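25 Sep 2023

Still cross about the drawer, so writing it down before I get talked out of it.

The Grirkel report came round after lunch. 301 runs of the drawer task in simulation, and a summary line saying the arm is ready to go on the real bench at Evar. I asked what had happened in the 41 that stopped early. "Contact faults" was the answer, as if that settled it. Contact with what? The log gives a force spike at the wrist and then the stop, and in 10 of them the stop came late. On a real cabinet a late stop means a cracked drawer front, or somebody's fingers if they've leaned in to help.

I went back through the renders myself.

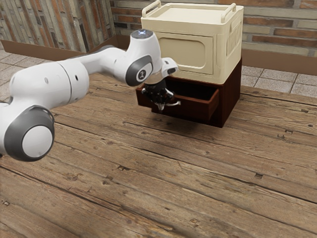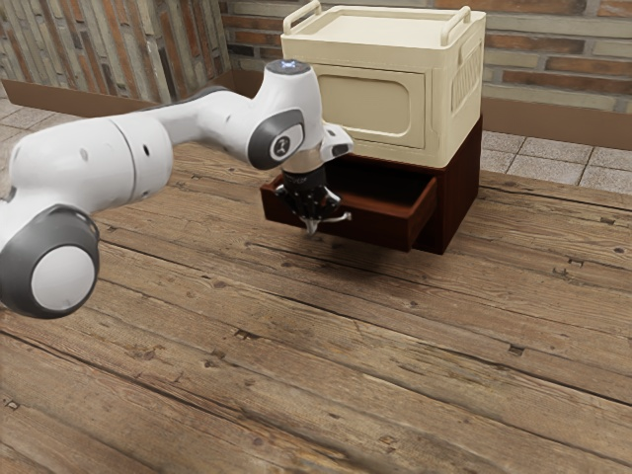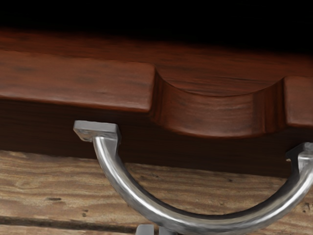 My own guess is that the fingers don't always let go of the handle cleanly before the arm moves off, and the planner believes they have. I can't prove it. The Zestura people say it's the friction settings, and they said the same in February about a different fault – we changed the settings and the fault stayed.

What bothers me more is the force limit. It's set to 70 in the file and I can't find who chose it or why. I've asked for it to be halved and for all the late stops to be replayed one by one. Until that's done I won't sign the Pacheco form, whatever the schedule says.

Came home with a headache. Must remember to ask for the raw wrist logs, the smoothed ones are no use to me.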